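Robot Cell Project, Final Report
Why the right arm stopped short, and what we changed

8 min read

Group members: Stella Tanui, Erick Simiyu, Oana Voicu
Advisor: Roman Kubiak
Submitted 27/12/2019

1. Background

Our group took over the two-arm cell in the Makthorpe lab in May. The task was inherited from the previous group. The arms have to move tape rolls between a dish rack and a cardboard tray using a parallel gripper on each arm, and they have to do it without a person stepping in. The control program is called Wullum. It was written by an earlier student, Flora Dow, and we kept most of it.

This report does not cover the whole project. It covers one fault that took up most of our second term. The right arm would start a reach, stop before the gripper closed, and hold its position with no error on the screen. On one run it also moved again without warning after Erick had put his hand into the work area. He was not hurt, but we treated it as a safety matter from then on and stopped testing until we had written new rules.
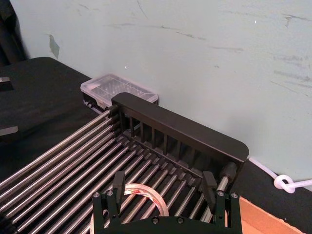 2. How the fault showed up

The first stop was logged as an operator mistake. Stella was running the cell and thought she had bumped the pause key. When the same thing happened to Oana the next morning, we went back through the log and found 12 stops that matched. All of them were on the right arm. None of them had an error code, and in each case Wullum still listed the arm as "moving."

We suspected the gripper first. We took the fingers off, checked the screws, and put everything back together. The fault came back the same afternoon. Then we swapped the two gripper controllers between arms. The fault stayed on the right side, so the controller was ruled out as well.

3. The wrist views

Wullum uses the wrist cameras to decide whether a roll is in reach. If the rack edge is not where the program expects it, the arm waits for a better match before it moves on.

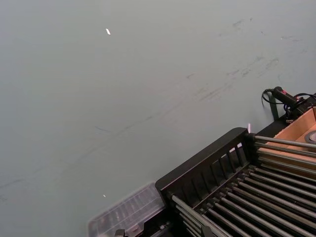 The matching step was written for a bare table with one rack on it, and by the time we inherited the cell there was a lot more in view. Oana went through saved wrist views and marked everything that had a straight dark edge. The slotted side panel of the rack was the edge we wanted. The ledge on the far side of the rack, where it meets the cardboard box, gave a second line that the program could mistake for it. When the score for both lines was close, the program kept switching between them and the arm waited. There was no time limit on the wait.

That explained the stop. It also explained the sudden movement. If a hand or a sleeve covered one of the two lines, the other one won, and the arm carried on with its reach. Erick's hand had done exactly that.

4. Reproducing the fault

Roman asked us to show the fault on purpose before we changed any code. We set the arms to half speed, put one person on the stop button and kept everyone else behind the floor tape. Rolls went in both the rack and the tray so that each arm had a target.

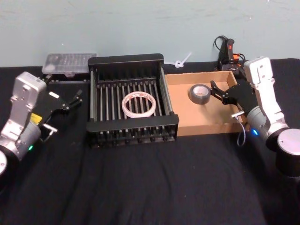
Vol. 4, No. 2

We ran the same reach over and over and moved the rack a little between runs. The arm hung when the rack was turned so that its two long edges looked about the same length to the camera. With the rack square to the table it finished. We then covered one edge with a strip of card on a long stick, and the arm started moving again with no key pressed. Roman watched this twice and signed the incident form.

5. Changes

We put a time limit on the wait. If no edge wins in that time, the arm backs off, drops to idle and shows a message. It will not move again until someone presses the reset key. We also made the program reject a match if the second-best line is too close in score.
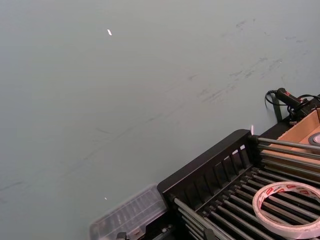

Keeping the table layout fixed was harder than the code change. The cell is shared with the Ndung'u group and things get left on the bench between sessions. In the wrist views we used for the layout check, the handheld tool with its coiled cable was lying up past the box, and the clear container was close against the left end of the rack. Neither one caused a stop in our tests – but a dark cable near the rack could give the program one more edge to score. The setup sheet now says to clear the bench of tools before the arms are powered.

6. Results and open points

After the changes we logged 3,661 reaches on the right arm. The new message came up 4 times and the arm went to idle each time. There were no silent stops.

Two points are still open. The left arm runs the old matching code, and it should be updated before anyone uses it alone. The reset key is on the same side as the right arm, so a person has to lean toward the cell to press it. We asked for a Fuden remote reset box, but it had not arrived when we wrote this.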